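Progress report to the Fogh program board
Celebrity and Entertainment Desk, Skendby Media
Reporting period: October to May 2022
Prepared by Nanna Bisgaard, desk operations

1. Purpose of the grant

The grant pays for a corrections and sourcing workflow on the entertainment desk. The desk publishes reality television, awards and celebrity family stories across the Skendby site and the Luvton weekly newsletter. Before the grant, a story built on another outlet's report could go live with one editor's approval and no record of whether the person named in it had been approached. The application committed us to three things: a source log attached to each story, a right-of-reply step before publication, and a public corrections page.

2. Status against milestones

Source log: complete. The log is a form inside the publishing system and the story can't be scheduled until it is filled in. Required fields are origin of the claim, number of independent sources, time of first contact with the subject or their agent, and the response.

Right-of-reply step: complete for the website, partly complete for the newsletter. The newsletter is assembled in a separate tool, Pranora, which does not read the log. Newsletter items are checked by hand against a printed list on press day.

Corrections page: live but incomplete. Corrections made before October have not been moved over. The old ones were written into the body text in several different styles and have to be found by searching.

3. Volume and results

The desk logged 1,688 stories in the period. Of these, 65 drew a complaint from the person named or from a representative. Complaints are recorded whether or not the desk accepts them. They fall mainly into two groups: disputes over relationship claims, and disputes over what was said or done at a party or awards event. The second group takes longer to resolve. Accounts of the same evening differ, and agents usually reply the day after the story has run.

Stories that repeat another publication's claim remain the weakest category. The log shows that the origin field is filled in correctly, but the number of independent sources is often entered as two when both are citing the same first report. The form now shows a warning if both links lead back to the same publisher. It does not catch agency copy that has been rewritten.
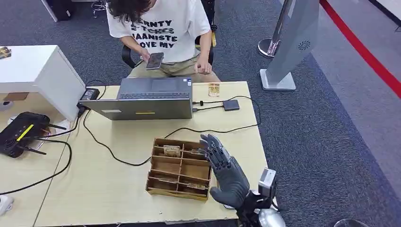
Oluf Skov objected to this reading of the log in his comments on the draft. The double-counting, he wrote, is a training fault and should not be charged to the form, and the board should be told that the night shift got its training six weeks after the day shift. He asked that the figures for the two shifts be kept apart next time. We accept the point on training dates. The shifts will be reported separately from the next period.

4. Right-of-reply timing

The standard wait is three hours for a claim about private life and one hour for a claim about a public appearance. Waiting time starts when the first message is sent to a working address. It stops when a reply arrives or the period runs out. Editors may shorten the wait only if the subject has already posted a public statement, and the post must be linked in the log.

Two problems have come up. First, former cast members of older series often have no current agent, and the contact database lists agencies that have since closed. Elínborg Mikkelsen has begun to clear these entries, starting with the series we write about most. Second, messages sent through social media accounts are hard to prove as received. We now require a second channel when the first is a direct message.

Traffic loss from the wait was a stated risk in the application. Stories held for the full three hours opened lower on the first day than stories that were not held. By the end of the first week the difference was small, and we do not consider it a reason to change the rule. Breaking awards-night coverage is handled under a separate procedure: the live page carries only what our own reporters have seen or what has been said on stage, and anything taken from elsewhere moves to a held draft. 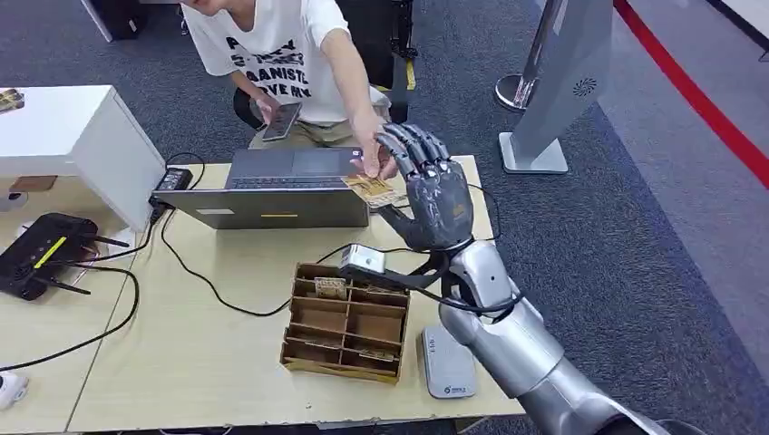 Three hours is too long for a story every other site already has, and too short for a new parent who has switched the phone off, according to Ásdís Stougaard. She would prefer a wait set by type of claim, with children and health at the top and red carpet remarks at the bottom. The desk has drafted a version of this with four levels. It will be tested on the website before the newsletter.

5. Headline review

Headline review was added to the work plan after the first quarter. A large share of complaints concerned the headline and accepted the body text as fair. The review is a second read of the headline alone, done by an editor who has not worked on the story. The reviewer checks that quotation marks in the headline match words in the log, that a denial is not placed below the fold when the claim is in the headline, and that verbs such as "slams" and "lashes out" are supported by the quoted statement.

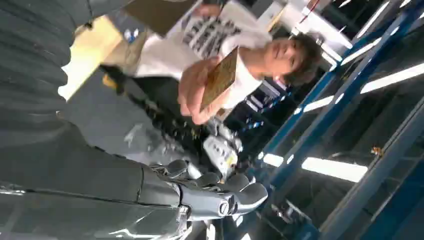
Skendby office, spring period.

Review adds some 6 minutes per story. The figure comes from the timestamps in the publishing system and does not include time spent waiting for a free reviewer, which is longer on weekends. Hinata Okabe has drawn up a style note on verbs of conflict, now on its second version. The note is in daily use but has not been formally adopted.

6. Spending

Spending is in line with the approved budget. The line for legal reading is underspent, as fewer stories than planned were sent out for advice. The line for software is fully committed following the changes to the log form. We request permission to move the legal underspend to the Pranora connection described below.

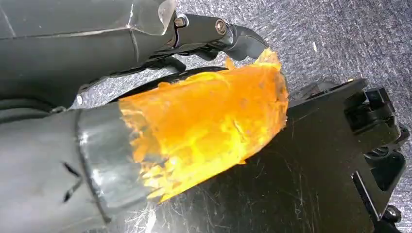
On site at Skendby, same period.

7. Work planned for the next period

Connect Pranora to the source log so that newsletter items carry the same record as website stories. The supplier has given an estimate but no delivery date.

Move older corrections to the public page, newest first.

Run the four-level waiting scheme on the website and report complaint rates by level.

Repeat the training for both shifts in the same week.

Extend the contact database review to presenters and judges.

8. Open questions for the board

Whether complaints made only on social media should be counted. They are left out at present, and including them would raise the total by an amount we can't yet estimate.

Whether the corrections page should name the outlet where a wrong claim first appeared. Legal advice on this has been requested.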